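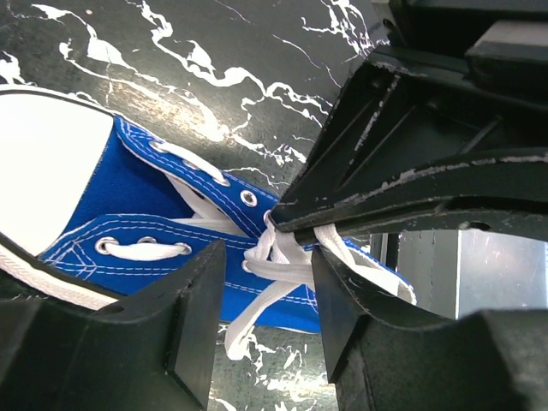

Blue canvas high-top, laces still half in.

Canvas shoes and sock day: your questions

I get asked the same things every time I post about laundry, so I've put the answers in one place. I'm no expert, I just own a lot of canvas shoes and I'm fussy about them!

Do you take the laces out before cleaning?
Yes, all the way out if I've got the patience. Start at the top eyelets and work down towards the toe, loosening as you go. Flat laces like to twist, so I pull each bit through gently — yanking only makes the knot further down tighter.

Can the laces go in the machine?
Mine do, in a little mesh bag with the whites. I got the bag from Bargate market and it's outlived two washing machines.

What's the best way to dry socks indoors?
A round clip hanger, every time. I clip striped socks by the cuff with the toes hanging down, and small things like a red sock or something pink and floaty can share the same ring. It takes up hardly any room, and the folded tops can sit in a pile next to it until I take them upstairs.

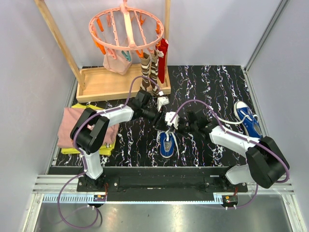 Samer Daher wrote in to say he always hangs socks by the toe, as the cuffs go baggy otherwise. I've tried it both ways, Samer, and I'm sticking with cuffs, but I'll admit my older pairs have seen better days.

How do I get the laces even again?
Thread the bottom pair of eyelets first, then hold both ends up together and compare. Do this before you go any further (I've had to start again more times than I'd like). After that, keep the lace flat with your thumb as each loop goes through. 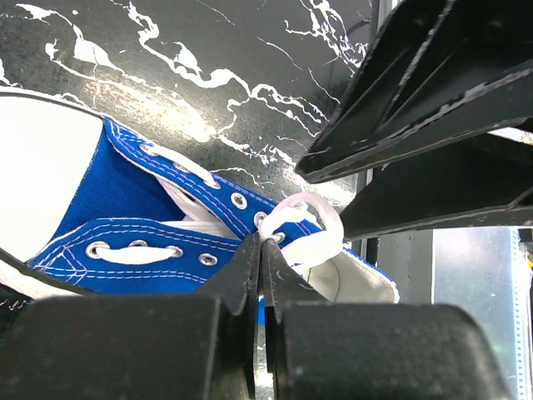
Do you do both shoes at once?
One at a time. I leave the other one laced for as long as I can so I've got something to copy — very handy if you've forgotten whether yours go over or under.

Where should I put them afterwards?
Somewhere airy, out of strong sun, with the tongue pulled well forward. Mine live on the hall shelf until I next need them. 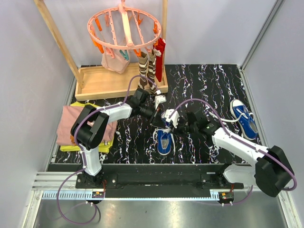

The pair, with socks on the clip hanger and the folding in its pile.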